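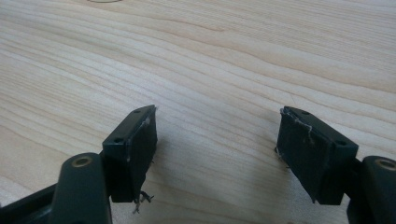 Wood grain, bench top.

Home | Notebook | Equipment | Fixtures | Contact
Filed under: Cricket / Bat Workshop

April, entry begun 8:40 a.m.

Preparation of match bats for the Lotwood tour continues. Kumiko Imai has confirmed that the touring party will leave with the bats as they stand at the end of this week, and that no further stock will be ordered before departure.

Bat 1193 was returned by Lucero Chambi with a complaint of a dead area low on the blade. It was tapped by hand with the mallet over the full face. The sound is dull near the toe on the outer side and normal elsewhere. A hairline split was found running up from the toe. Thin glue was worked in and the blade clamped with light pressure. It is not to be struck before Reiko Shibata has inspected it.

The two bats from the Trenden order were weighed again after oiling. Both are heavier than the players requested. Handles are sound. Yoshinori Shibata proposes to take wood from the shoulders; the undersigned would prefer to leave the shoulders alone and accept the weight. Matter left open until Kazue Oda has used both in the nets.

Knocking-in: 100 minutes completed on the Ogunleye bat, edges and toe included. Seam marks from the old practice ball are shallow and even. One more session is required, after which the bat may face the older balls only. The machine remains out of use for this purpose, as the head was striking too close to the splice.

Grips: the Cesto grips are slightly short for the long handles and leave bare twine at the top. Colleagues are asked not to stretch them to fit. Two handles were done this way last month and both grips had crept by the second match.

To do
- Unclamp 1193, sand toe, refit guard
- Ask Oda for a written note on pickup
- Linseed oil is low
- Return scale to the equipment room

K. Imai to countersign.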